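Chapter 4
Surfaces: Keeping a Desk in Working Order

In this chapter
4.1 What a surface is for
4.2 Standing items and flat items
4.3 Rings, spills and coasters
4.4 The back row
4.5 A weekly reset
Key terms: work zone, standing item, back row, rest point, reset

Ojārs Siliņa ran a small bookkeeping office above a shoe repair shop. He had one desk, and over a winter it filled up. When he came to us in November he said he had plenty of room and could not find a place to open a ledger. Both statements were correct. The desk was wide enough for two people, but the clear part of it had shrunk to a strip along the front edge, and everything he used in a day had to pass through that strip.

Chapter 3 dealt with drawers and cabinets, where things are kept out of sight. This chapter deals with the surfaces we leave open. A desk, a counter or a shelf at waist height collects objects faster than any drawer does, because putting something down on it takes no effort. No lid has to be lifted and no handle pulled. The same ease makes an open surface useful, and we do not want to lose it.

4.1 What a surface is for

Every surface has a work zone. This is the part you need clear in order to do the job the surface was bought for. On a writing desk the work zone is at least as wide as an open notebook with both forearms beside it. On a kitchen counter it is the width of a cutting board plus a place to set the knife. Measure the work zone before you decide how much can be stored on what is left over. Many students do this in the opposite order and end up with a neat desk that is too small to use.

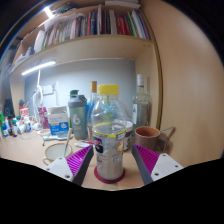
Bottles and jars are the most common standing items on a home desk, and they behave differently from paper. Paper can be stacked, so it grows upward. A bottle takes up its own footprint and nothing can go on top of it, so a group of bottles spreads sideways. They also hide one another. A small jar behind a drink bottle is easily forgotten, and a tall slender bottle at the back may show only its neck. Notice too that the clear bottle with the yellow cap stands on a round red coaster. A coaster protects the wood, and it also marks a rest point, meaning a fixed place where one object is always set down. Section 4.3 explains how to choose rest points and how many a desk can hold.

Size matters less than people expect. A 200 ml bottle and a 1000 ml bottle do not differ much in the space they take from a desk, since most of the difference is in height. What matters is how often each one is picked up. A bottle used every hour belongs near the hand. A bottle used once a month belongs in a cabinet, even if it is small and looks good where it is.

Siliņa's desk was sorted on this basis in a single afternoon. We took everything off, wiped the top, and asked of each object when it had last been used. Of 59 objects, 16 went back. The rest went into a cabinet he already owned, apart from a few empty containers that went out with the trash. He kept his tea tin on the desk although he used it only in the morning, and we did not argue.

Before you read on

Choose one surface at home or at work. Sketch it from above, drawing every standing item as a circle and every flat item as a rectangle. Shade the work zone. Keep the sketch, as you will need it for the exercises at the end of Sections 4.2 and 4.4.

4.2 Standing items and flat items

The circles and rectangles in your sketch follow different rules. We begin with the rectangles, which are easier to move.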